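The Second Machine

October. Short fiction, posted by the author of the Dulardale pages

The first laptop from Vinby came with a line down the screen. It was green, one pixel wide, and it ran from top to bottom a little left of the middle. I noticed it before the thing had finished asking me which country I lived in.

I had paid 795 pounds for it, which was more than I had paid for my first car. I rang the number on the slip. A man at Vinby asked me to turn it off and on again, and I did, and the line was still there. He said they would send another and that I should put the faulty one back in its box with all the packing.

"Don't set up anything on it," he said.

I told him I hadn't. In fact I had already typed in my name and chosen a picture of a lake.

The old laptop was a Munano. It was nine years old and the hinge had gone, so I kept it propped against the bread bin. It took long enough to start that I could make toast. My sister had been telling me to replace it since she moved to Dulardale, mostly because my half of our calls kept freezing with my mouth open.

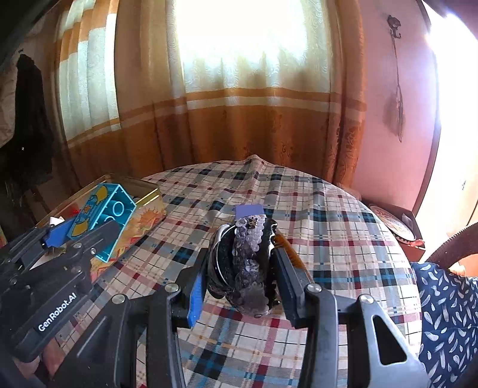 The second laptop came two days later, just after four in the afternoon. The driver had me sign with my finger. I carried it through to the kitchen and set it on the table next to the first one, which was taped up and waiting to go back.

There was no line on this one. I looked at it on white, then on black, then on every colour I could find. I turned the brightness up and went over the screen with my reading glasses on. It was perfect. It asked me which country I lived in, and I told it, and then it asked for my name and showed it to me before I had typed anything.

It already had the lake as well.

I rang Vinby again. This time it was a woman. She said it would be the account. When you signed in on one machine, she said, the settings were kept somewhere and the next machine picked them up.

"I haven't signed in," I said.

"It might have used the one next to it."

"That one's in a box. It's switched off."

She put me on hold for a while. When she came back she said she could send me a third, but the model was going out of stock and I might have to take the one with the smaller drive. I said I would keep what I had.

I copied my files over that evening. It was slow work, as the Munano only had one socket left that held a plug. There were 197 photographs, most of them of my mother's garden, and the letters I had written to the council about the drain. I watched the bar go across and ate my tea standing up. 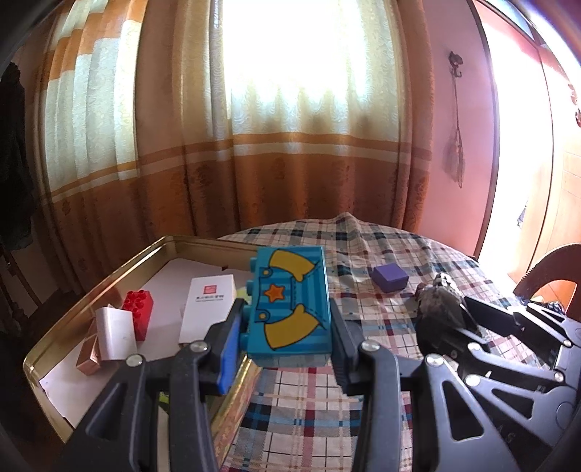
When it had finished I counted them, and there were 199.

I went through them one at a time. The two extra ones were at the end. The first was my kitchen table with the Munano against the bread bin, taken from low down, from about where the first laptop had sat. The second was me leaning in very close with my glasses on, and down the left side of my face ran a thin green line.

I sat there for a bit. Then I went and found the Chraibi catalogue in the hall drawer, where they do the little sliding covers that stick over the camera, and I ordered a pack of them by post.

The courier came for the box in the morning. It was a different driver, and he asked if there was a battery in it. I said there was. He put it on the front seat beside him - I watched from the step - and he did up the seat belt round it before he drove off.

I deleted the two photographs. I left the lake, as I had got used to it. My sister says the picture is much better now and she can see right through to the back door. She asked me last night when I had painted it green. I said I hadn't, and moved my chair along so that I was in the way.

Contact the author | Copyright, all stories on this site | Back to top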